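Gripper trial working group, minutes
July 30, 2022
Place: Grirnstead site, bench room
Next meeting: after the second round of runs

**1. Minutes of the last meeting**

Accepted with one change. Under item 3, "Gudent controller" should read "Tsolakis controller."

**2. Marker task, wrist camera views**

The group went through wrist camera views from the marker task before looking at the run totals.

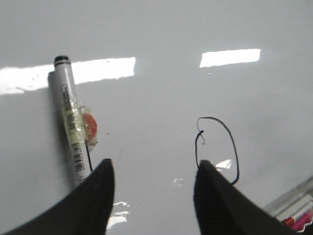
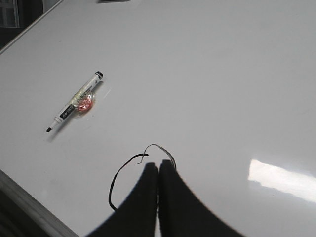
*Item 2. Wrist camera, marker task. Black two-finger gripper over the white surface, glare in both views.*

Points raised:

- Glare is the main complaint. In the first view there are two bright patches in the upper half and the marker's cap end sits near one of them. In the second the patch is at lower right, well clear of the marker.
- White marker on white surface gives low contrast. The black cap is the easiest part to find in either view. It was suggested that the detector be set to look for the cap first and work out the rest of the barrel from there.
- The candy that seems to touch the marker in the second view was discussed at some length. One side wanted touching items left out of the comparison until single items are reliable. The other side said real bins are never that tidy. Agreed to keep them in and score them separately.
- Fingertips take up a good part of the bottom of both views. A higher camera mount would help but would change the reach near the bench edge. No decision.

**3. Run totals**

469 attempts logged since April across both grippers. Of these, 59 were marked as failed grasps. The log does not say which were slips and which were missed approaches, so the failure figure can't be used to compare the two grippers yet. The log sheet will get a separate column for each.

Eight runs have no gripper name filled in. They stay in the total but will be dropped from the comparison.

**4. Flenumau fingers against Gudent fingers**

The Flenumau set closes faster. The Gudent set holds thin round items better according to those who ran it, though the runs were not done under the same lighting. It was agreed that the comparison has to be repeated with the blinds down and the same item list for both.

Finger pads on the Gudent set are wearing at the inner edge. Four spare pads left in the drawer. Order more before the next round.

**5. Controller**

The Tsolakis controller dropped its connection twice during long sessions. Restarting it brought the arm back both times but lost the run in progress. Firmware update to be tried on the spare unit first. Request for a second emergency stop on the door side was approved.

**6. Actions**

- Split the failure column in the log sheet (software)
- Try a matte mat under the items and repeat the marker task (bench team)
- Price a polarizing filter for the wrist camera (bench team)
- Order finger pads (purchasing)
- Update the spare controller and leave it running overnight (controls)

**7. Any other business**

The bench room key is to go back on the hook at the end of each session. The item list for the second round is still open and additions can be sent in until the bench team starts setup.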